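Mondon 翻新塔式台式机(侧开机箱)

产品编号 178,库存页。适合办公、收银后台、学校机房,也适合愿意自己加内存和硬盘的人。单台可售,五台以上请先来信确认库存。

## 基本情况

这批机器是从企业退租渠道收来的塔式台式机,主板为 Dell 原厂,机箱黑色外壳,内部为灰色金属。每台都拆开侧板清过灰,换过导热硅脂,跑完一轮检测后再入库。外壳有使用痕迹,顶部和前面板可能有浅划痕,不影响使用。介意外观的客户请选 Sterum 系列,那一批外壳重新喷过。

出厂时的配置各台略有差别,以装箱单为准。下表是这一批共同的部分。

| 项目 | 说明 |
|---|---|
| 机箱形式 | 塔式,侧板可拆 |
| 主板 | Dell 原厂,绿色板 |
| 处理器 | 已安装,金属扣架固定 |
| 内存 | 按订单安装,见下文选项 |
| 显卡 | 独立显卡,黑色,已插好 |
| 硬盘位 | 带蓝色塑料导轨或卡扣的硬盘架 |
| 电源 | 银色外壳,规格标签贴在电源表面 |
| 扩展槽固定 | 蓝色塑料卡扣,免螺丝 |
| 主板电池 | 纽扣电池,翻新时统一更换 |
| 保修 | 整机 3 个月 |

## 内部结构

把机箱放倒,侧板朝上打开,主要部件都能直接够到。显卡插在处理器下方的扩展槽里,后部挡板处有一列蓝色卡扣,松开以后可以取出扩展卡,不用螺丝刀。显卡较长,拔的时候请先松卡扣,再按下插槽末端的锁扣,两手平着往上提。

硬盘架在机箱前部。硬盘两侧装蓝色塑料件,向内捏住就能抽出。新硬盘装回时先把数据线和电源线理到一边,线束有橙、红、蓝、黑几种颜色,其中黑色和几根彩线是供电,扁的是 SATA 数据线。装好后请确认线没有压在侧板边上。

电源占了机箱靠外一侧的大部分宽度。更换电源前请看清标签上的额定值,不要用体积相近的其他型号代替。我们不单独出售电源。

侧板内侧带有灰色塑料件,其中一根立柱较高。拆下来以后请平放,内侧朝上,不要在上面压东西。立柱断了侧板仍能合上,但我们不把这种情况算作保修范围。

## 加装内存

内存槽在处理器旁边,黑色。步骤如下:

1. 关机,拔掉电源线,按住开机键几秒放电。
2. 机箱放倒,拆下侧板。
3. 把内存槽的卡扣向外扳开。
4. 对准缺口,两端均匀用力压下,听到卡扣合上的声音为止。
5. 先不装侧板,通电看一次自检,识别正常再合上。

两条内存请用同一规格。混插不同速度的内存时,系统按较低的一条运行,有时会不开机。遇到这种情况,先只留一条,换槽再试。自检报警声的含义写在随机附的折页上。

## 可选项目

- 内存升级:下单时注明,由我们装好并测试,每台加收 55 元工时费,内存另计。
- 加装第二块硬盘:需占用空余的硬盘位,部分机器的支架在机箱另一端的灰色托架上。导轨随货配送。
- 显卡拆除:不需要独立显卡的客户可以要求取下,差价退还。
- Farkas 防尘网:贴在前面板内侧,每 3 个月清一次。
- Urer 静音脚垫:四只一组,背胶式。

键盘、鼠标、显示器不包括在内。

## 检测内容

每台机器的检测单共三页,装在机箱外的透明袋里。第一页是开机自检和风扇转速,第二页是硬盘通电时间和坏道扫描,第三页是内存和显卡的连续负载记录。硬盘有坏道的一律换掉,不做屏蔽处理。显卡只测试稳定运行,不测游戏帧数,请不要按游戏机的要求来衡量。

这一批入库 131 台,编号贴在机箱背面。来信询问时请报编号,我们按编号查检测单。

## 发货与退换

按单台纸箱发货,四角加泡沫。机箱较重,搬运时请托住底部,不要提前面板。收到后先看外箱有没有塌角,再开机。运输中显卡可能松动,第一次开机无显示时,请拆开侧板把显卡重新压一遍,多数情况可以解决。

到货七天内可以退换,请保留原箱和检测单。拆装内存、硬盘、扩展卡不影响保修。自行更换处理器、拆散热扣架或在主板上焊接的,不再保修。主板电池属于耗材,不单独寄送。

大批量订货的客户可以自提。仓库工作日上午收货,下午发货,自提请排在下午三点以后,提前一天告知车型和数量。发票随货,抬头写错的请在当月内寄回重开,跨月不办。五月份盘库期间暂停自提,快递照常。

页面更新:03/10/2002

## 机箱内部照片 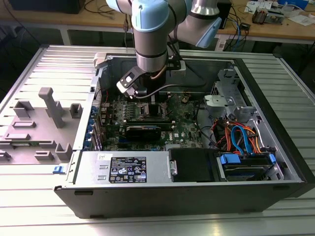
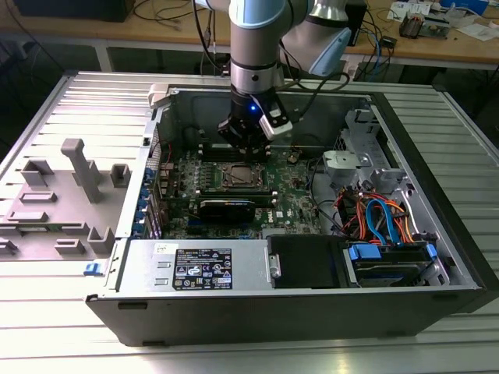
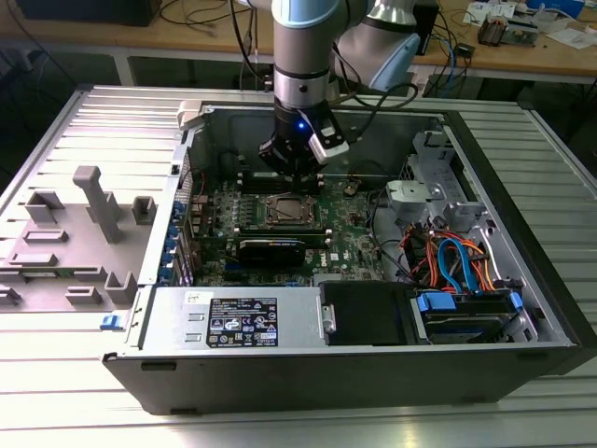
摄影:Kuo-hua Yang / Mondon

三张都是侧板打开、机箱横放的状态,可以对照上文看显卡、电源和线束的位置。各台线束的走法略有不同,以实物为准。

## 常见问题

**能不能装两块显卡?**
不建议。电源余量不够,第二张卡也会挡住线束。

**侧板合不上怎么办?**
先看线束有没有拱起来,再看硬盘是否推到底。都没有问题的话,检查侧板内侧的灰色塑料件有没有歪。

**蓝色卡扣断了能买到吗?**
可以,按机器编号订,一次最少订两只。导轨也一样。左右导轨不通用,请在来信里写清楚是哪一侧。

**能不能竖着放在桌子底下?**
可以,背面留出一掌宽的距离散热。不要放在地毯上,也不要紧贴暖气。

**时间每次开机都不对?**
主板电池接触不好或没电。电池是圆形纽扣式的,换之前记下原来的正反面。换完进设置里重新填日期,保存退出。

**买来以后能不能退内存?**
由我们安装的内存可以随整机一起退,单独退不收。

配件订单请与整机订单分开写,配件走小包,一般比整机先到。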